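Repair as a Public Good: The Case for a Local Obligation

Municipal waste policy in this country has been written almost entirely from the kerb outward. Councils measure what is placed in the bin, what is diverted from landfill and what is recovered at the transfer station. The stage before the bin, in which a household decides that a kettle or a toaster has reached the end of its life, is treated as a private matter on which public authorities have nothing useful to say. This essay argues that the position is no longer tenable, and that local government should accept a modest but binding obligation to support the repair of small household appliances.

The experience of Flastton is instructive. Over two financial years the council recorded 2758 small appliances received at its resource recovery centre. A sample of 512 was tested by a licensed electrician. Around 200 of these required no more than a replacement cord, fuse or switch. The remainder varied widely, and a good number were beyond economic repair on any reasonable view. The finding was tabled in February and noted without debate, after which the appliances in question were shredded with the rest. 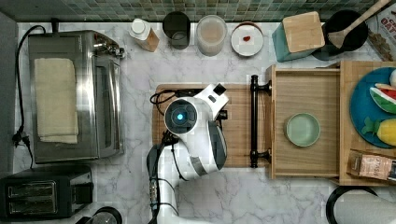

The economics of the small appliance are peculiar. A refrigerator is bought with some deliberation and its failure is met with a telephone call to a technician. The benchtop appliance enjoys no such standing. A stainless steel toaster oven with a two-slot toaster below it represents a common enough household investment, yet few owners could name a business within an hour's drive that would accept either for repair. The cost of labour is the reason usually given. It is a real constraint, and any serious proposal must begin by conceding it. At present rates, a technician who spends 60 minutes diagnosing a fault has already exceeded the retail price of many replacement units.

That comparison, however, is incomplete. The retail price excludes the cost of collection, sorting and disposal, all of which fall upon the ratepayer. It also excludes the value of the skills that disappear when a district loses its last repair business. Flastton lost its own, Bañuelos Electrical, when the proprietor retired and no buyer could be found. The premises are now leased to a mobile phone retailer. No line in the council's accounts records the change, though its effects may be read with some confidence in the tonnage figures that followed.

Emiliano Alvarado, whose submission to the regional waste review deserves a wider readership than it has received, proposes that repair be regarded in the same light as the public library. A library does not compete with booksellers on price, and it is not required to justify each loan by reference to the cost of a new copy. Its worth lies in the maintenance of general access. Mr Alvarado would have councils fund a repair bench on similar terms, open at fixed hours, staffed by qualified persons and charging only for parts.
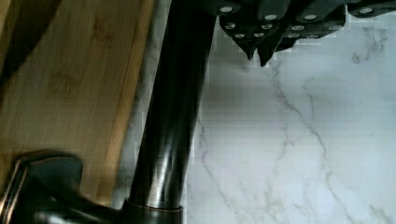 The objections to such a scheme are familiar. The first concerns liability. Mains-powered appliances are capable of causing serious harm, and no council would wish to return a faulty heater to a resident's home. The concern is properly raised, but it is answered by the ordinary machinery of licensing, testing and tagging, which already governs electrical equipment in a great many workplaces. The second objection is that manufacturers will not supply parts. Here the record is mixed. The Jodau purchasing cooperative has secured elements and thermostats for a number of common models, while reporting little success with sealed units. Celura, a consultancy engaged by the regional review, concluded that joint purchasing by neighbouring councils would improve the position considerably.

A third objection is less often stated openly - that residents do not in fact want their appliances repaired, and that a bench would stand idle. The objection may prove correct in some districts. It cannot be tested where no service exists, and a trial of 12 months would settle the question at a cost well below that of a single collection vehicle.

The regional review should accordingly recommend that each member council either establish a repair service or publish its reasons for declining to do so. Those reasons should be accompanied by the yearly number of small appliances received for disposal, and by the proportion that a competent person found capable of repair.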